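Subject: Re: [chores-l] So can they do the dishes yet?
From: Rochelle Prendergast
To: chores-l

Nazareno Pace wrote:

> My sister-in-law is redoing her kitchen and wants to leave a
> gap "for the robot." She read something. I told her to put a
> drawer there. She would like a second opinion and I said I
> knew a list full of them. Can any of these things do a real
> chore yet, start to finish, in a house with people in it?

Naz, tell her the drawer is safe for now, and that I come bearing evidence. We have had two arms on the bench doing bar work since August, on the theory that a drink is a small chore with a clear end. You pour, you measure, you wipe. I picked the theory, so I own it.
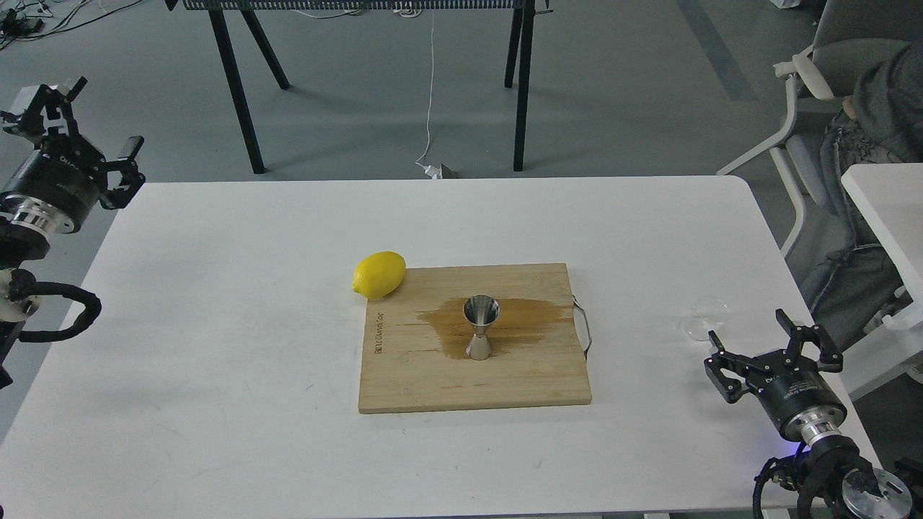
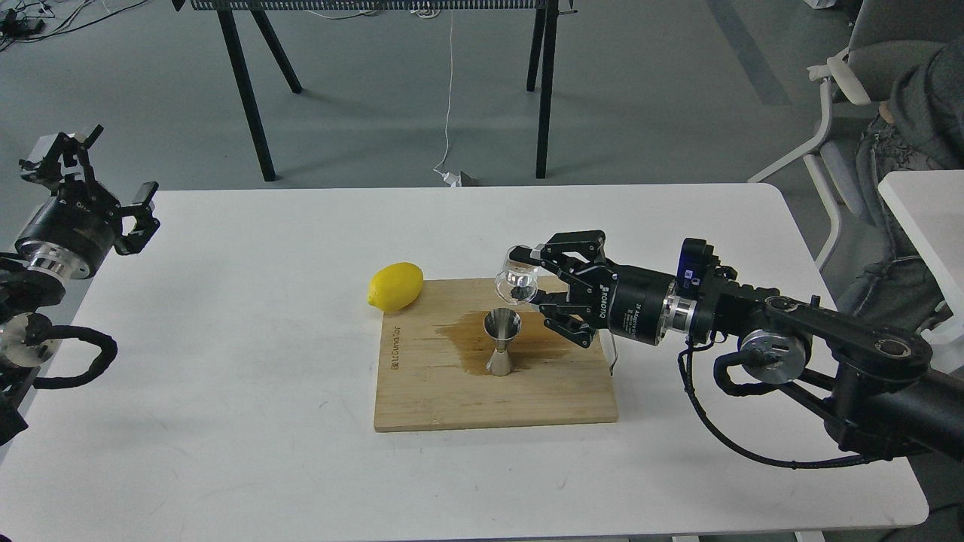
Same board, same jigger, same lemon in both, and in both the brown stuff is on the bamboo.

Aroha Donnelly asked me why anyone would start with liquids, when the laundry people have been at it for years and at least a dropped sock can be picked up again. She thinks a chore ought to be judged by how bad the worst try is, and that by this measure folding wins easily, since the worst shirt in the world is still a shirt. I had no good answer. I said something about bars paying better than hampers.

Anyway, to Naz's question. I would split it in three.

Picking things up: mostly yes. A glass, a lemon, a mug with a handle facing the wrong way. If you had shown me this ten years ago I would have bought stock. Clear glass still gives us grief because the cameras look straight through it, and so does shiny metal, which shows the robot a funhouse picture of everything else on the table. A jigger is both small and shiny. I picked that too.

Doing something with the thing once it's picked up: sometimes. Pouring is hard in a way I did not respect until I had to write it down. You and I tip, watch the lip, slow down, stop early and let the last bit run. We do it while talking. The arm has to be shown, and shown again, and then it will do it beautifully with the jigger 3 inches from where you now want it.

Cleaning up after: no. I mean this kindly. Wiping a board needs you to know where the mess is, how hard to push, when the rag is full, and when you are done. Coralie Fairweather has a bet with me that wiping gets solved before pouring does, and she may be right, but at the moment the wiping system is me.

On the "start to finish" part, some of you will have seen the Grisurel clip, where the arm unloads a whole dishwasher. It's a good clip. I went to see it done in person on a Sunday. It took 14 tries to get one clean run through the bottom rack, and the top rack was, in their words, "out of scope this quarter." They were very nice about it and gave us sandwiches. A person made the sandwiches.

The shop floor is a different story and I don't want to be gloomy about it. Hoani has a cell that loads the same bracket into the same jig all day and hardly ever drops one. But look at what they did for it. The bracket never changes, the bin is bolted down, the lights are fixed, and no child comes through asking where the tape is. Naz's sister-in-law could have that too if she is willing to bolt down the mugs.

What I'd like from the list, if people have it:

Any honest numbers for a home task, with the failures left in. We have 60 demonstrations of the pour so far. Nayara Seixas says we want 2,000 before we start having opinions. I have started early.

Anyone who has tried felt or a rubber mat under the board. Ours creeps.

A drink-colored liquid that doesn't soak into bamboo. Or a board that isn't bamboo, I suppose, but we bought several.

Whether Jostus ever answered anybody about the soft finger pads. I have written twice.

And Naz, if she insists on the gap, have her put an outlet in it and a drain under it. She can keep the recycling there meanwhile.

Rochelle

--
chores-l: to leave the list, send a blank message with "unsubscribe" in the subject line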